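1/ Finished The Grallport Ledger last night, all 700 pages of it. A thriller, according to the cover. Thread, with mild spoilers, though the cover spoils more than I will.

2/ Our man is Oakley, a retired customs clerk who once let the wrong crate through. Now someone is mailing him pages from the old ledger, one a week. He responds by making soup. There is a lot of soup.
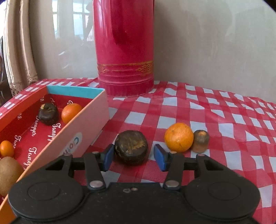 3/ The villain is a shipping firm called Trumon. You know it's evil by chapter 5 as everyone who works there has thin lips and a nice watch.

4/ Then the whole thing moves to Dusunwood, a village where every single person is hiding a past. The baker was a courier. The vicar was a forger. I started to suspect the goat.

5/ Credit where due — the night ferry chapter is terrific. Two men who each think the other is the assassin, sharing a bench and a bag of peanuts until dawn. I missed my stop on Monday reading it.
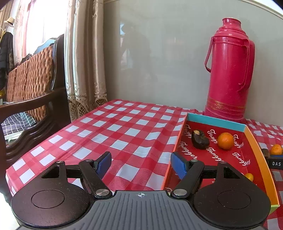

And then the author follows it with a 30-page flashback to Oakley's exams. He passed, in case you were worried.

6/ The twist: the daughter wrote the ledger pages herself. I guessed it early and then talked myself out of it, so I'm claiming half a point.

7/ There's a sequel coming in January. Word is it runs to 1000 pages. I've already preordered it, so please don't take any of the above as criticism.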